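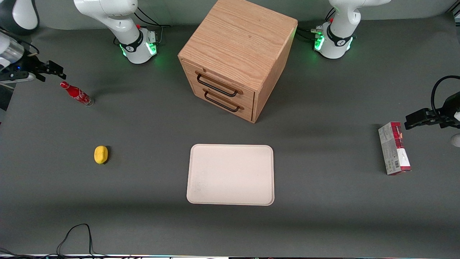 ## The Two-Drawer Promise

The small desktop cabinet is back, and I have my doubts. Every spring the home stores bring out another round of little wooden cubes with two drawers, and every spring we are told that this will be the one to clear the desk for good.

The pitch is easy to fall for. Pale oak-colored wood, grain running across the top, a pair of black bar pulls. It looks calm. Then you notice what is still sitting out beside it: a soda bottle on its side, a yellow sponge, a tray, a cardboard box. A cabinet that size takes up a good piece of the table and leaves you to argue with everything else.

I have lived with two of these since March, one from Dranby and one from Ouellet. The Dranby cost $154, a lot of money for a place to lose batteries. The drawers run smoothly, I'll give it that. But a full-size Coke bottle won't stand up in either of them, and neither will the spray cleaner. By the second week the bottom drawer held takeout menus and a single glove.

The Ouellet is cheaper and shallower. Its maker says it will "hold the day." Mine held 8 pens, a tape measure and a roll of stamps before the top drawer began to catch.

What about trays? Zorulum sells a plain one in cream, and it did more for my table than either cabinet. Keys went in it. Mail went in it. When it got full I could see that it was full, and I dealt with it, sometimes the same evening. A drawer lets you put that off until you move house.

The catalog from Dunia lists 1,034 items under "small storage." I read more of it than I care to admit and found 4 I would consider buying, and one of those was a shoebox with a nicer lid.

And the sponge? No drawer is the right home for a sponge. Put it back by the sink, rinse out the bottle, flatten the box for recycling, and then take another look at the table before you spend anything. I kept the Dranby, mostly for the handles.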